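Sorting shape blocks by colour or by shape first?
Posted in Toys and Play by Halyna Harasym

My little one has just got into shape blocks and I've ended up with 843 bits of plastic in a drawer (blame my sister, she sends them by the bagful from Jiltar). I want to set out a small sorting game on a board so it isn't the whole drawer at once. Do I start with colours or shapes? And does it matter what they sit on? I tried the carpet and everything fell over.

Yae Sakamoto
Colours first, every time! Mine wouldn't look at shapes until well past her second birthday, but she'd happily hand me "all the blue ones" over and over while I drank my tea. I do two of each colour and keep most of the pairs together to begin with, then mix them up once she's got the idea.

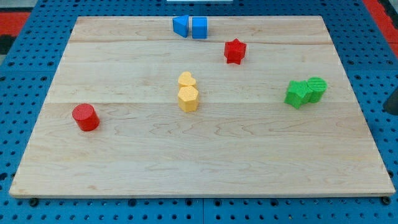 I like having a different shape within each pair — a blue triangle next to a plain blue block, a yellow heart with a yellow hexagon — so when colours get boring you can go straight on to "where's the heart?" without fetching anything new. And yes, a flat wooden board makes a huge difference. Pale wood is lovely for it as the colours really stand out, and the blocks stay upright if they're a decent thickness. The star is always the favourite in our house, so be ready for arguments over that one. Leave plenty of gaps between the groups too, little hands knock everything sideways otherwise.

Stepan Lytvynenko
we just used a baking tray. noisy but works

Zakhar Hordiienko
I'd go the other way from Yae and do shapes first, but my lad was never bothered about colour (he still puts odd socks on and he's nine). Try both and see which one gets you five minutes' peace. If you're buying a board, have a look at the chopping boards in Vosside before you pay toy shop prices. Ours came from there and I only had to sand one corner. Don't oil it though, I did and the blocks slid about for weeks.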